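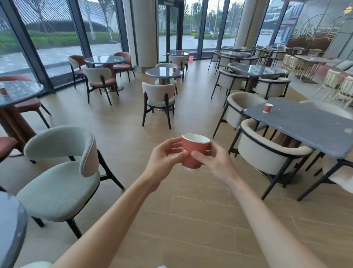 A red paper cup in a café seating area.

The Case for Longer Library Hours

The Trurnia public library closes at 5.30 in the afternoon. Most residents who work are still at their desks at that hour. In May the council received 308 written requests for evening opening, and it has yet to reply to them in substance.

The council's position is that cost must come first. That concern is proper, but a building which stands locked every evening is also a cost to those who pay for it.

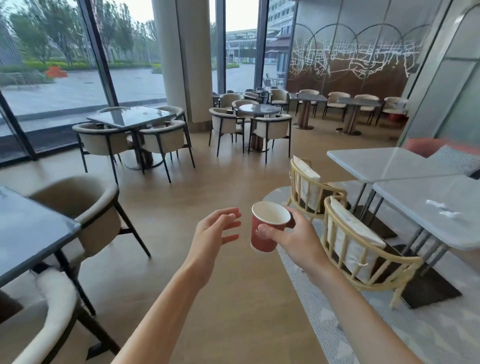 What Evening Opening Would Require

Nelu Coman, the former head librarian, has proposed a trial of 12 weeks, with the doors open until nine on two evenings. The Olteanu reading room would serve for study and the upper floors would remain shut.

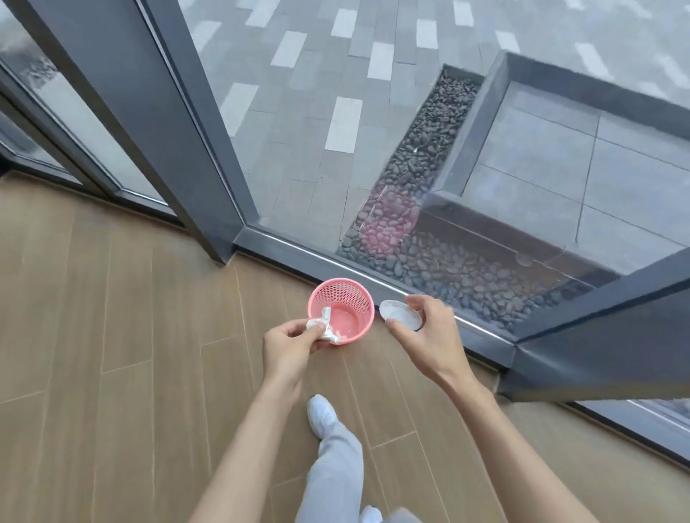
Libraries are judged too often by loans alone. Pupils need a quiet table, and older residents value company. Evening use would bring some added upkeep, and small tasks such as wiping out a pink wastebasket would have to be written into the rota. The council should approve the trial before the autumn timetable is set.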